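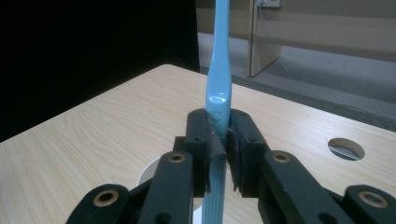
Refilwe Zulu writes that the support act's vocals came through the left side only on her first night, and that she lost two songs looking for the fault before she noticed the pan control had been moved on channel 3. Check the pan controls before anything else. Step 4 has been changed to include this.

Section 6. Setting up the Tretstead mixer for a club show

Use this section for rooms holding up to 200 people. For larger rooms, including the main hall at Gastham, go to Section 7.

Before you start

The stage power must be on and the amplifiers must be off. Have the stage plot and the input list from the band with you. If the band has not sent an input list, fill in the blank one at the back of this manual during load-in.

1. Place the mixer on the desk at the back of the room, facing the stage. Leave a hand's width behind it for the cables.

2. Run the multicore along the left wall. Tape it down at every doorway and wherever people will walk.

CAUTION: Do not run the multicore alongside the lighting cables. If they have to cross, cross them at a right angle.

3. Plug in the stage box. Vocals go in channels 1 to 4, drums in 5 to 10, guitars and bass in 11 to 14. Leave 15 and 16 free for the support act.

4. Set all faders to the bottom, all gains to minimum and all pan controls to center. Set the EQ on every channel to flat.

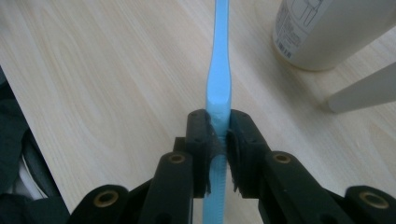 5. Turn on the mixer and wait for the green light. Then turn on the amplifiers, subs first.

CAUTION: Always turn the amplifiers on last and off first. The thump from doing it the other way round can damage the speakers.

6. Play a track you know well through channel 17/18 and bring up the main fader slowly. Walk the room. If the low end is heavy near the bar, turn the subs down one mark.

7. Start the line check with the kick drum. Ask for one drum at a time, then bass, guitars and vocals. Set each gain so the loudest hit lights the yellow lamp and never the red.

8. Set the monitors. The singer's wedge is on Aux 1, the drummer's on Aux 2. Bring each one up until it begins to ring, then back it off a little.

NOTE: If a wedge rings during the set, pull down the Aux send for that channel first. The ring on the singer's wedge is usually near 900 Hz.

9. Let the band play one full song. Save the settings as a new scene under the band's name. Do not save over scene 43, the house default.

If a channel is silent

Check the mute button, then the cable, then the stage box. Swap in a Famow cable from the spares case. If the channel is still silent, move the input to 15 or 16, mark the change on the input list and tell Hendrik Ngubane after the show.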